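3.2 Older and newer names in the parish and toll records

The second group of sources concerns places known by more than one name. The river town now called Mambridge is the clearest case. In the oldest surviving toll rolls it is entered only as Mam, and the form with "bridge" added does not appear until the rolls of a later clerk, whose hand is easy to tell from the one before it. Local histories treat the two as the same name, one short and one long. The toll rolls do not support this. Where both forms occur on the same page, Mam is used for the raised ground around the well chapel and the lanes that touch it, while Mambridge is used for the whole settlement, including the far bank.

The distinction matters for the reading of religious donations. A gift "to Mam" was a gift to the chapel. A gift "to Mambridge" went to the town and could be spent on the bridge, the market cross or the poor. Earlier studies counted both kinds together and concluded that the chapel was wealthy. Once the two are separated, the chapel's income falls to a modest level and stays there until the rolls end.

We extracted 2,606 entries containing either form. Each was read twice, the second time without reference to the first reading. Entries in which the name had been shortened with a stroke over the last letter were set aside, as the stroke may stand for the missing "bridge" or may be an ordinary flourish. Only 17 entries remained in which the two readers could not agree, and these are left out of the discussion below.

The meaning of the first element is disputed. One tradition connects it with a word for a rounded hill, which suits the ground but not the spelling, as the vowel is written long in the earliest rolls. Another takes it from a verb meaning to press or crowd together and explains it by the crowds at the well on feast days. This second account is first found in a chapel sermon and has the look of a story made to fit a name already in use. A third view, that Mam was a person, rests on a single line in a charter copied long after the event. We do not try to settle the question here.

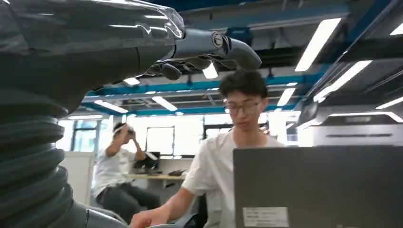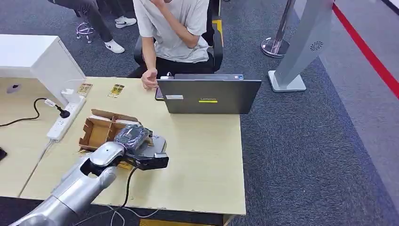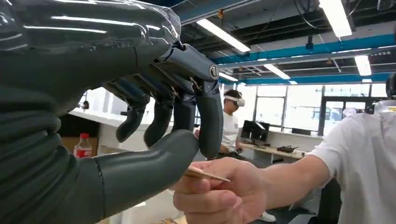

Figure 6. Robotic hand with clear plastic over part of the arm (top); two-fingered gripper holding a black wrapped object by a cardboard box (middle); robotic hand and a human hand holding out a flat card (bottom).

The case of Korden is different. Here the older name did not shrink to one part of the town but moved. The word Gomden is used in the earliest boundary survey for the settlement on the upper terrace, and Korden does not appear at all. By the time of the second survey, Korden is the town and Gomden is a burial ground outside its north gate. The burial ground kept the name, and it is still called Gomden on present-day parish maps, although the wall around it has been rebuilt and the gate is gone.

Writers on the region have usually said that Gomden is "the ancient name of Korden," and in a loose sense this is correct. It hides two points, however. The first is that the people who wrote the second survey knew both words and used them for separate places without comment. The second is that the hymns sung at the autumn procession, held each September, go on using Gomden for the town itself. In the hymns the older word is the more honored one. It is used for the place toward which the procession walks, and Korden is used for the place where the singers live and trade, even where the verse makes plain that these are the same streets.

This use in verse should be treated with care. Meter may explain part of it, since in the dialect of the hymns Gomden has a heavy first syllable and Korden a light one. In six of the hymns, though, the two names could be exchanged without harm to the line, and the older name is still preferred wherever the procession or the dead are mentioned. We take this as evidence that singers felt a difference in meaning as well as in sound.

Oberholzer offers a useful check, as it is the only place in the group whose records were kept by two bodies at once. The abbey wrote its own register and the town council wrote another, and for a long stretch both survive. The council uses the name Oberholzer for everything inside the ditch. The abbey uses it only for the woodland to the east, from which the name presumably came, and calls the town by the name of its patron saint. A traveler moving between the two offices on one errand might therefore be recorded as having arrived at two different places. Several supposed journeys in the older literature are of this kind, and we have removed them from the table of pilgrim routes given in Section 2.

The abbey's habit also affected how later readers understood the founding legend. In the legend, the founder sleeps "in Oberholzer" and wakes to hear a bell. Read with the council's sense, the event takes place in the town, and the parish church has long claimed to stand on the spot. Read with the abbey's sense, it takes place in the wood. The legend was written down at the abbey, in the same years as the register, and the second reading is the better one. A ruined shelter on the eastern path was visited by pilgrims until the abbey closed, which would fit, although no record states why they went there.

The three cases show that an older name and a newer one can live side by side for a long time with separate uses. At Mambridge the older form narrowed to the holy ground. At Korden it moved to the burial ground and was kept for the town in song. At Oberholzer a single name had a wide and a narrow sense, depending on who held the pen. In each place the accounts written for visitors merged the senses, and it is mostly through such accounts that the names entered general reference works.

Spelling gave little help in telling the senses apart. Scribes at Mambridge doubled the final letter of Mam when the line needed filling, and at Korden the first letter of Gomden varies within a single hand. Capital letters were no better as a guide. The most reliable sign was the word placed before the name. Where the text has "at," the narrow sense is nearly always meant, and where it has "of," the wide sense is more common. The Oberholzer council register breaks this pattern in its last pages, which were written by a clerk trained elsewhere, and those pages are treated separately in Section 4.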